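Sorting the cutlery at Pradeleck

Welcome to the kitchen gallery! We moved everything into the new tea kitchen on the second floor in March, and one job kept getting put off: the cutlery. All of it, in one enormous drawer, with the bread knife lurking somewhere at the bottom. Elfriede Schwerdtfeger finally had enough and announced a grand sorting, and I have to say I loved every minute of it (I know, I know, but a good sort-out makes me very happy).

Elfriede's rule is simple - one kind of thing per basket, and baskets you can see through, so even the sleepiest person can find a teaspoon before the first coffee. We tried jam jars first and they kept tipping over. A deep box was no better, as the small spoons vanished into it. Flat baskets with handles are so much nicer, and you can carry one straight to the table when there's soup for everyone!

Click on the picture to see it larger. More from the kitchen will go up when the shelves are done, and I can't wait to show you the spice rack. 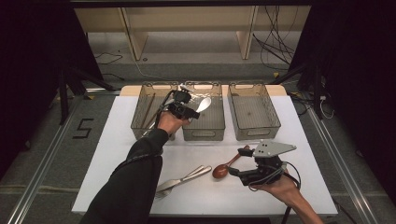 Chopsticks on the left, a silver spoon on its way into the middle basket. The wooden spoon, knife and fork are still on the table - lovely smoky baskets, aren't they?

Page updated 2 June 2025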